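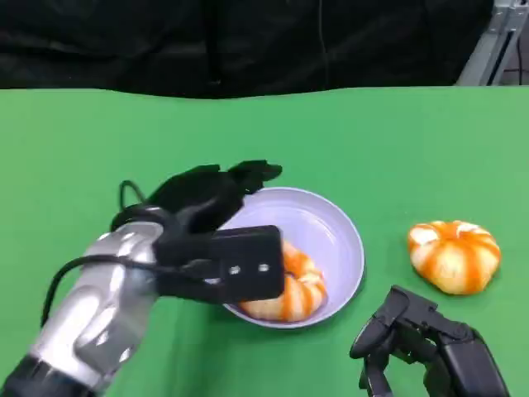

4.2 Do toy foods stand in for meals?

Much of the portion-judgement literature rests on the assumption that a plastic or plush bun in a bowl is read as a bun. We are not convinced. Essien and Quansah pooled 819 trials from the Akpalu collection and reported that participants "served themselves normally" from toy items, yet their measure of normal was a questionnaire filled in afterwards, and only 27 of 100 participants were ever tested with real bread. A claim of equivalence needs more than that.

Colour is our first concern. The item in Figure 3, an orange-and-white striped toy bun in a shallow, pale lavender bowl, does not much resemble anything sold in a bakery, and its contrast with the bowl and the green tabletop is strong. Participants may well be responding to that contrast. The Tastent protocol recommends neutral dishes for this reason, although it offers no data in support and its authors used coloured ones in March.

The second concern is the bowl. A shallow wall leaves more of the contents in view than a deep one does, and fullness ratings could shift with no change in the food at all. Of the nine studies we reviewed, none varied wall height while holding the toy item constant. Until someone does, we would treat the favourable results in Section 3 as findings about dishware, and would hesitate to apply them to anyone's supper.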